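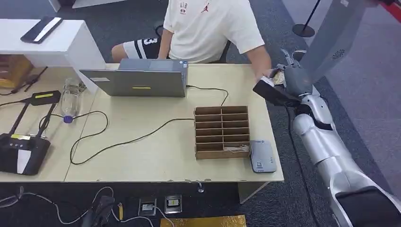

Hoi-yan Tu told us her plant had spent its whole automation budget on the arm and had no money left for the hand, the cabling or the training. We hear some version of this on most first calls, and it is the reason Grarkden exists.

Grarkden helps small manufacturers and colleges plan and buy robot equipment. We do not sell robots and we take no commission from the companies that do. Our office and test floor are in Hellesville, and we have completed 117 equipment plans to date.

A plan takes 6 weeks. We look at the task first, then at floor space, power and network, and only then at models and prices. 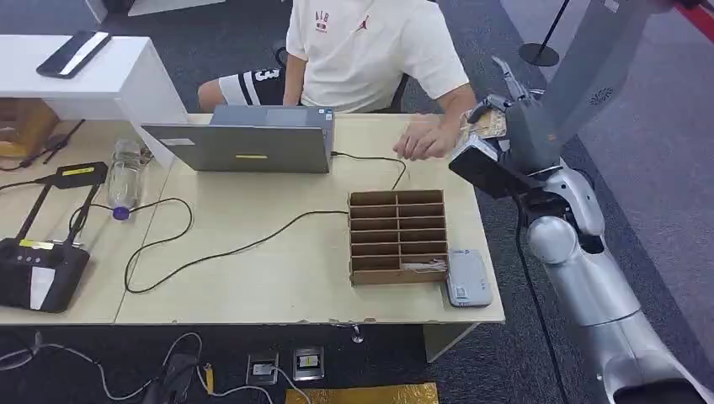 Grippers get their own line in every budget, along with spares, service and the hours your staff will need to learn the system. We price all of it over 4 years, and we show lease and purchase costs side by side.

Our staff of 8 is led by Euan Kinnear. Anatole Marty runs the test floor and Thanakorn Jaidee handles vendor quotes and contract review.

Plans are billed at a fixed fee, agreed in writing before work starts. Clients planning for a budget year that begins in June should contact us by the end of winter.

Page last updated 01/11/2019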